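Astix Sports Coupe Listings

Hello and welcome! This is a tidy little table of 2000 used sports coupes advertised in July, with model year, engine, gearbox, odometer (in kilometres) and paint colour. Kausar Ghauri typed up the first 200 by hand - bless her - and Liên Châu checked the spelling.

Known gaps: 83 rows have no engine size, so please leave those blank.
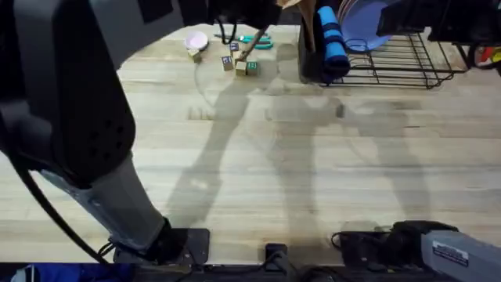
Robot arm over a wooden table, with a few toy blocks.

Questions go to Irfan Virk, who's always happy to talk coupes.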